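Hurkora squadron, second production batch

kestrel_rivet
Does anyone have delivery totals for the Burach trainers? Leiva's book gives 203 airframes.

tailhook7
203 includes rebuilds. The factory ledger stops earlier, and 7 hulls were renumbered after overhaul.

kestrel_rivet
Zulema Leiva lists those 7 separately, in the appendix. I don't see a double count.

tailhook7
Check the March returns. Two serials appear twice - once at Kirnero, once at Chuang.

oilcooler
Same two in my copy. The engine change to 700 hp was logged as a new build. 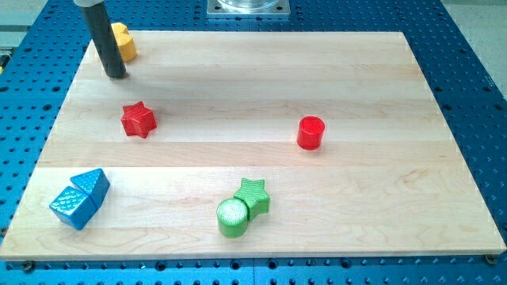
The airframe plates kept the old numbers, so I would go by plates only.

kestrel_rivet
Plates were swapped too. I'm staying with 203.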